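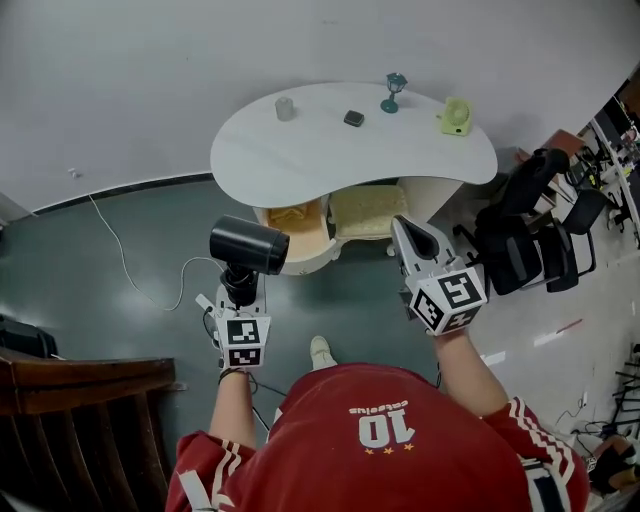 Number 10 in red, arms out toward the desk

Search posts Enter keyword Go

Okay, small thread, because my DMs are a mess. Yes, we're taking over the Plistley laundromat in June! Signe and I sign the lease next week (eek).

The name stays. Mrs. Mạc built that place up, people like it, and I'm not paying for a new sign.

Hours change a little. We'll open at 6 a.m. for the early crowd, last wash at 9 p.m. Drop-off service keeps going, same shelf by the door.

Prepaid cards: there are almost 200 still out there with money on them. We're honoring every one, so go check your junk drawer! You've got 90 days after we open to swap yours for a new one.

Khoa is staying on, thank goodness. He knows which dryer eats quarters (second from the back, we're getting it fixed).

Still haggling with Herrero over the soap order. They want $800 up front and I said half. Will report back.

Print this thread | E-mail this thread

Recent posts
Lease talk, round three
Does anyone need a folding table?
Signe vs. the parking permit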